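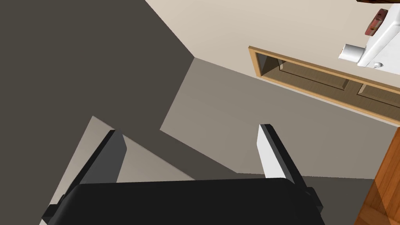
Spent the week on wrist-camera data for the Soston kitchen set, and the first thing to fix was framing. The policy gets one wrist view plus joint state, so whatever the wrist sees at reset is most of what it knows. In this sim render the fingers are open with nothing between them, and a lot of the view goes to gray floor and a dark wall. The parts that matter for the task, the wood-framed recess and the white fixture over it, are pushed to the upper right.

2/ Some background for people joining from the Omititz thread. We collect demonstrations by teleoperation in simulation, replay them with different textures and lights, then train on the mix. Replay is cheap. The teleop hours are what cost us.

3/ Current size of the set: 3,791 episodes after filtering. Before filtering it was larger, but I no longer quote that number because half the tooling disagreed on what an episode was. The definition is now: reset, operator input, success flag or timeout. An operator pressing restart closes the episode and marks it discarded.

4/ Back to framing. We were sampling the start pose of the arm from a box in joint space. Small joint offsets near the wrist turn into large view changes, so many episodes opened with the camera aimed at floor. The operator has a second, fixed view and steers out of it without thinking. The policy has no second view and can't.

5/ That mismatch is easy to miss. The demos look clean and the success flags are correct. Then you train on wrist frames only and the arm sits at reset, or drifts in the average direction of everybody's first move.

6/ Two ways to handle it. Take the fixed view away from the operator, so the search behavior ends up in the data. Or restrict the start poses so the target is always in view. We tried the first on a batch of 63 episodes. Operators hated it and mean episode length went up a lot, mostly slow panning.

7/ The panning was useful, though. A policy trained with that batch mixed in will turn the wrist when it has no target. It turns the wrong way fairly often, but it turns. Without the batch it does nothing.

8/ So the plan is both. Most start poses are filtered by target visibility, and a small share is left unfiltered and collected with the wrist view alone. I don't have a principled ratio. If you have run a sweep on this, I would like to see the curve.

9/ Visibility filter details. We render a segmentation mask at reset, count target pixels, and reject below a threshold. Do this at the policy's input resolution. We first ran it at full resolution and passed poses where the handle was a smear after downsampling.

10/ Lighting. The sim has one strong directional light, and walls throw hard-edged shadows across the floor. With a fixed light, the shadow edge is a very good cue for where the arm is, and the network will use it. We moved the light in replay and success dropped on the old checkpoint. Light direction is now randomized per episode.

11/ Per episode, please. Per frame was my first version. It flickers, and it teaches the model that shadows carry no information at all. Contact shadows under the fingers are worth keeping for the last bit of an approach.

12/ Same problem with finger shading. An inner face that catches the light goes almost white against the dark housing, and exposure gets dragged around by it if you simulate auto exposure. We lock exposure at reset. Entili does it differently and lets it float. I haven't compared the two properly.

13/ Storage. Wrist frames as video, state and actions in a separate table, joined on step index. Do not join on wall-clock time. We had 23 episodes with a repeated timestamp after a simulator stall, and the join silently shifted actions by a step. Loss looked normal.

14/ Check I now run on every upload: integrate the recorded actions from the reset state and compare against the recorded joint positions. If the error grows over the episode, the alignment is off or the controller gains changed. It catches both, and it takes less time than the upload.

15/ Labels. Each episode carries a task string written before collection, never after. When operators wrote them afterward, failed drawer pulls came back as "touch the drawer." Technically a success. Useless for training.

16/ Open item: the Dellix export still drops the discarded flag, so aborted episodes come back as short failures. If you pulled the set before Saturday, filter on the reset reason column until the exporter is patched.

17/ Next batch is collected with the new start-pose sampler. I'll post the visibility histogram for old and new poses on the same axes once the renders finish, along with the threshold we settled on.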